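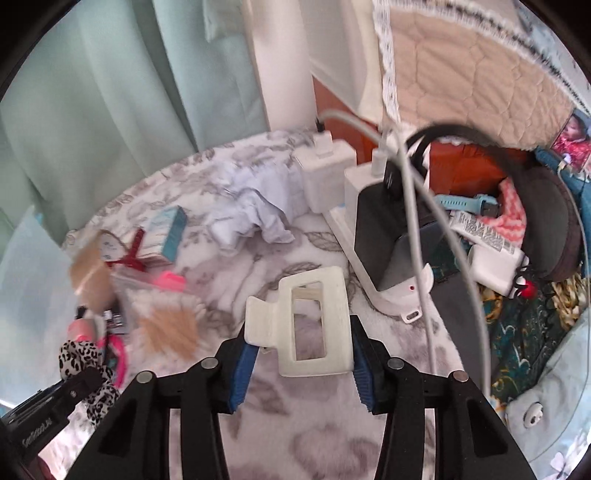
ヘアケア用品の収納と分類に関する実習報告

2024年2月
生活デザイン演習 第7班

1 目的
髪留めやブラシなどの小物は形がそろわず、引き出しの中で絡まりやすい。本班では、寝室で使うヘアケア用品を一度すべて出し、種類ごとに分けて戻すまでの手順をまとめた。9月の予備調査では洗面所を対象としたが、今回は身支度を寝室ですませる場合を扱う。

2 対象と場所
作業はベッドの上で行った。灰色の葉の模様が入った白い毛布を敷いたままにし、その上に品物を広げた。対象は次のとおりである。
・白いプラスチックのクリップ
・赤いプラスチックのヘアピック
・透明な袋に入ったピンクのブラシ
・ピンクのヘアバンド
・白黒のヒョウ柄のシュシュ
・黄褐色の毛束
ほかに白と青緑の小箱、淡い青の布、薄い青の文字が書かれた白いカードなどがあった。これらはヘアケア用品かどうかをその場で決めず、保留とした。

3 方法
はじめに、品物を「留める」「とかす」「飾る」「保留」の4つに分けた。分類は班員が別々に紙に書き、あとで照らし合わせた。次に、分類ごとに収納用品を割り当てた。使用したのはSkovanoの仕切りケースとAksideの浅型トレーである。予算の上限は2,000円とし、トレーは1枚500円のものを選んだ。

4 結果
「とかす」はすぐに一致した。ブラシは袋から出さず、ピックと並べて仕切りケースに立てた。ピックは柄が細く、仕切りの幅が広いと倒れるため、厚紙を折って隙間を詰めた。
意見が割れたのはシュシュとヘアバンドである。シュシュは髪をまとめる道具でもあり、飾りでもある。話し合いの結果、使う場面ではなく素材で分けることにし、布のものは浅型トレーに平らに置いた。クリップは歯がほかの物に引っかかるので、閉じた状態で単独の区画に入れた。
毛束は繊維が広がりやすく、扱いに最も時間がかかった。束の根元を持って一方向にそろえ、薄紙に挟んでから浅型トレーに入れた。薄紙は長さ50cmに切ったものを二つ折りにした。毛束どうしを重ねると繊維が絡むため、1枚ずつ別に包む必要がある。

5 考察
柄のある毛布の上では、白い品物の輪郭が見分けにくかった。クリップとカードは一度見落としかけている。次回は無地の濃い色の布を下に敷きたい。
また、保留の品を先に脇へ寄せておけば、分類の話し合いは短くなったと思われる。小箱は中身を確かめてから分類するべきだが、今回は外側だけで判断しようとして手が止まった。
仕切りケースは高さが足りず、ピックの柄が上に出た。ふたを閉めて使うならHoekstraの深型も候補になるが、予算内で買えるかは調べていない。

6 今後の課題
分けた状態が続くかどうかを確認していない。ラベルの有無による違いも含め、次の演習で比べる予定である。分類表の様式は班の共有フォルダ「Seren」に保存した。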